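Clothes rack

From the Valordale Household Encyclopedia. Home / Furniture / Storage / Clothes rack

A clothes rack (also garment rack, clothing rail or rolling rack) is a freestanding frame with one or more horizontal rails, used to hang clothes on hangers. It is sold as a substitute for a closet, a claim that deserves more doubt than it usually gets.

Construction

Most home racks are made of thin metal tube, often painted black or white, joined with screws or push-fit connectors. The weak point is the joint between upright and rail. Makers quote a load limit for the whole rack, but few say how the weight was spread or how long it was left there. A rail that holds 25 shirts on the day it is put together may sag under winter coats by January.

Use

Racks are used for everyday storage, for airing clothes between wearings, and for sorting laundry. Shirts and T-shirts suit a rack best. Knitwear is usually folded, as its own weight can stretch the shoulders.

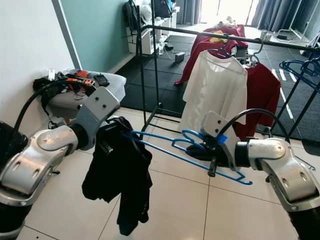

Advice on the order of hanging is plentiful and mostly unsupported. Sorting by color, by length and by season have all been promoted as time-savers. The household writer Ginette Friesen compared the three in her booklet "The Open Rail" and found no difference she was willing to defend. Keeping spare hangers together at one end is widely recommended — it at least makes them easy to find.

Hangers

Plastic hangers are cheap and light. Wide-shouldered hangers are said to prevent bumps in the fabric, though this depends far more on the garment than sellers admit. The "slim" hanger, supposed to double the room on a rail, does nothing about the thickness of the clothes.

Criticism

The main complaint is dust. Clothes on an open rack collect it, and fabric covers, sold separately, tend to turn the rack into a poor wardrobe. Jade Lachance has also questioned the idea that seeing all of one's clothes leads to owning fewer of them. The claim is repeated in many decluttering guides, generally without a source.

See also: Clothes hanger; Drying rack; Wardrobe

Last edited February 14, 2018, by Nazar Kobzar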